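Cloth storage, second attempt

The first version of this was a drawer. It held 19 cloths and I used the top three. The rest stayed folded at the bottom until April, when I emptied the lot onto the floor and cut the number to 6.

The current arrangement is a rail, hooks and two baskets. Hooks take anything with a loop. The wire basket on the side wall is for cloths that are clean and folded. The green plastic one sits on the mat and collects whatever is due for a wash. It has mesh sides, so air gets through.

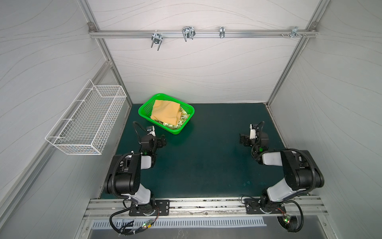 Green basket with the yellow cloth and the leaf print one. Wire basket still empty.

Spacing on the hooks is uneven and I have left it that way. A thick towel needs more room than a tea towel. Sumaiya prefers a single long bar, and for bath towels I would agree with her.

Next job is a label for each basket, then the same layout in the laundry, where the wall is 400 mm narrower.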